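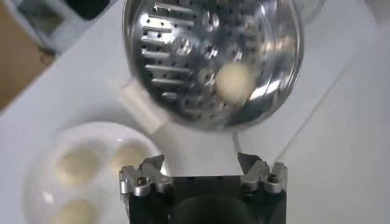
A pale yellow ball on a perforated steel disc.

How to Build the Set List for a One-Artist Tribute Night

A one-artist night means one songwriter or band, several singers, and a small house band. The set list decides how the evening goes, so do it before you book rehearsals. These steps come from the tribute nights we run in the back room at Dobos, which seats 108.

1. Make a long list
Write down every song you would consider, including album tracks. Put the original key and running time next to each title. Mark the hits. The audience will expect most of them, but you don't need them all.

2. Match songs to singers
Ask each singer for 3 choices, in order. Give everyone one of their choices if you can. When two people want the same song, try it as a duet or give it to the one who has less to sing elsewhere. Gladys Huanca, who leads our band, asks for a phone recording of each singer on one verse and one chorus before she settles a key.

3. Change the arrangement
Theater singers are used to songs that build toward a moment. Pop songs often repeat the same chorus three or four times. Cut a chorus, start with piano alone, or hold the drums back until the bridge. Leave at least a few songs close to the record.

4. Set the order
Open with something fast that people know by the second line. Put the quietest ballad two songs before intermission and a full-band number after it. Don't schedule a singer twice in a row unless the rest of the cast needs time to change. Keep two slow songs in the same key apart.

5. Time it
Add up the running times, then add a minute per song for applause and talking. We plan two halves of 45 minutes. If you are over, cut a song now. Cutting on the night confuses the band and the light operator.

6. Clear the rights
Ask the venue which performance licenses it already holds and get the answer in writing. A concert of separate songs is usually treated differently from a staged show with a story and costumes, so describe your plan accurately.

7. Send the final list
Include song, singer, key, tempo and who walks on from which side. Number the pages. Chia-jung Chiu keeps our master copy, and all changes go through her after the first band rehearsal.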